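Pre-Purchase Inspection Checklist: Second Robot Cell, Belport Site
Equipment Planning, Utell Disassembly Services
Inspection date: 30 August 2026
Inspector: Edit Nyitrai
Budget holder: Lajos Szénási

Purpose: to record the condition of the existing cell before funds are committed to a second. Items marked "Open" must be closed before the order is signed.

1. Work table and mounting
Table level and secured to floor. Pass.
Clamping points sufficient for present work. Pass. A second set of clamps is to be quoted with the new table.

2. Guarding and stops
Emergency stop within reach of the operator's seat. Pass.
Second stop at the aisle side. Open. Zsófia Kelemen requests that this be included in the base price and not listed as an option.
Floor marking intact. Fail. Repaint before the new cell is delivered.

3. Electrical
Separate circuit available for second cell. Open. The electrician's visit is booked for December, which is later than the supplier's proposed delivery. Either date may move, but the order must state which.
Cable routing clear of walkways. Comment: tidy the runs under the desks before further equipment is brought in.

4. Gripper and spare parts
Finger pads inspected for wear. Pass.
Spare pads in stock: 44. Adequate for both cells in the first year.
Spare gripper. Open. Ovdale quotes 1,950 per unit, excluding freight. The draft budget allows for 2 units.

5. Work sample
Task reviewed: desktop towers, opened and laid on their side, side panel removed.
Reach into the case from above. Pass.
Clearance at drive bays and power supply. Comment: the case walls and bundled cables leave limited room. The purchase specification should give the outside width of the gripper with fingers fitted.
Space for removed panels. Comment: panels are laid on the table beside the tower. The new table should be long enough for both. 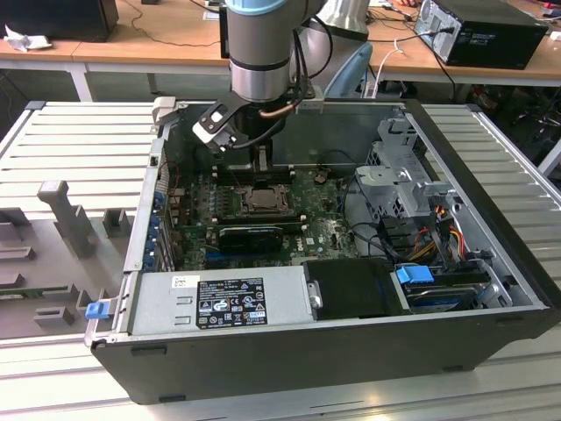

Gergely Szűcs: I would not sign for two spare grippers yet. One unit on the shelf covers us if Ovdale will put its delivery time in writing, and the balance could go toward the second stop. Please also ask whether the Vida service contract can be extended to the new cell or has to be bought again.

Action: Edit Nyitrai to obtain written delivery time and contract terms. Item 4 remains open.

6. Training and staffing
Operators trained on present cell: 3. Pass.
Training days included in quotation. Open. The quotation does not mention them.

Result: conditional approval. Purchase order to be held until all open items are closed and the floor marking has been reinspected.
Copy to: Gyula Katona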